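Brercombe Instrument Trials: Progress Report to the Jallico Fund
February 10, 2022
Prepared by Paora Tuhiwai, with corrections by Hậu Ung
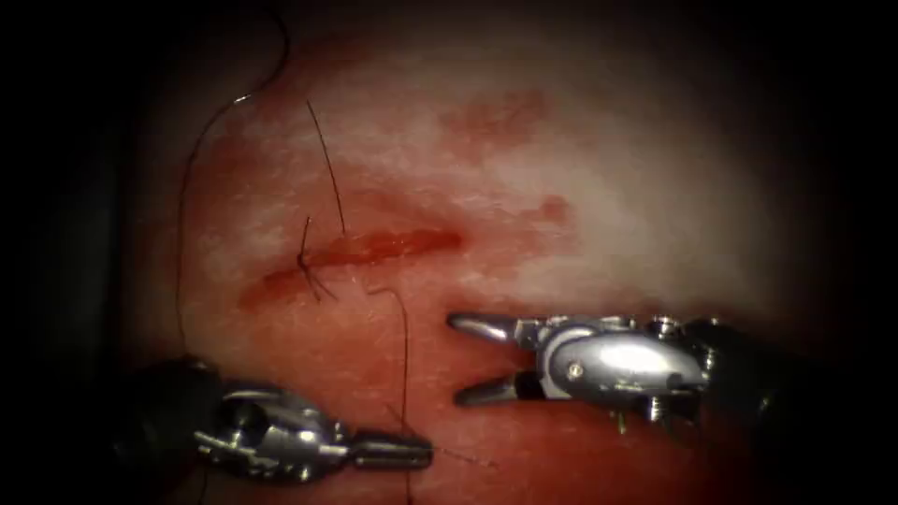
When we last wrote, we promised that the grasper comparison would be finished by now. It is mostly finished. The part that remains is the part we said would be easy, so we will take it last.

As a reminder of what the Fund is paying for: we are comparing two sets of wristed instruments, the Pumton and the Poojary, on one suturing task. The operator sits at a console, closes a short cut in a tissue pad with single knots, and tries not to say anything the microphone will pick up. We look at how well each grasper holds thread, how well each needle driver holds a needle, and how both behave once there is blood on everything.

What got done

We have completed 90 runs with the Pumton set and 70 with the Poojary. The plan called for equal numbers. The Poojary lost two weeks to a cable that kept jumping off its pulley, and the supplier's first suggestion was that we use it more gently. Hậu wrote back asking for a definition of gently. We have since received a new cable and no definition.

Every run is recorded through the endoscope, and the recordings are stored with the joint positions and the console inputs on one clock. Getting them onto one clock took most of the first month. The old setup let the video drift behind the arms, which made all our operators look as if they could see the future. The budget line called "integration, minor" should be read with this in mind.

What we have learned so far

Holding a needle is a solved problem in both sets. The drivers close, the needle stays put, and the scores are too close to be worth arguing over, though we did argue over them for an afternoon.

Thread is another matter. Both graspers drop it, but they drop it differently. The Pumton jaws let it creep out under a steady pull, so the operator gets some warning. The Poojary jaws hold very well and then let go all at once, usually during the second throw of a knot, when the operator is feeling confident. Operators prefer the Pumton by a wide margin, even in runs where the Poojary was faster. We intend to report the preference and the times separately and let readers be annoyed in their own way.

The tails are the other nuisance. A dark thread on a pale pad is easy to follow until it runs into the shadow at the border of the endoscope view, and then it might as well be in another building. Our tracking software loses it there every time. It also has trouble with fine thread over the red-stained parts of the pad, where, to be fair to the software, so does Paora.

We had planned to score knots automatically. The first version of the scorer looked for a small dark cluster with short ends sticking out of it, and gave full marks to an eyelash. We have gone back to scoring by hand, two people per knot, and will try the automatic version again when we have more labeled examples to feed it.

Changes to the plan

The blood. We began with clean pads and moved to stained ones at the suggestion of your reviewer, who said that clean pads would flatter everyone. The reviewer was right, and we would like that passed on without too much ceremony. Scores went down across the board and the differences between the two graspers got bigger, so all comparisons in the final report will use stained pads. The clean runs will go in an appendix, where they can flatter us quietly.

We also dropped the third camera angle. It showed the backs of the wrists very clearly and nothing else.

Money

Spending is close to plan except for pads and cables. We set aside $500 for pads and have spent $740. Part of the extra went on the move to stained ones, and part on a batch that arrived frozen into a single block. We have covered the difference from travel, which was not being used for much. The cables were replaced under warranty after an exchange of letters that we are happy to provide, if the Fund has an evening free.

What is left

The Poojary runs need to catch up, and we expect that to take five weeks if the new cable behaves. After that comes the operator swap, in which people trained on one set use the other with no practice. This was the easy part mentioned at the start. It turns out to need fresh operators, and the supply of people at Brercombe who have never touched either set is now down to four, one of whom has asked what is in the pads and has not been back.

Hậu is drafting a request to borrow trainees from the surgical skills course. If they say yes, the final report will reach you in June, as agreed. If they say no, we will write again with a revised date and a short paragraph that avoids the word "minor."

We would be glad of a decision on the second pad order before then. The form is attached, and so is the form that goes with the form.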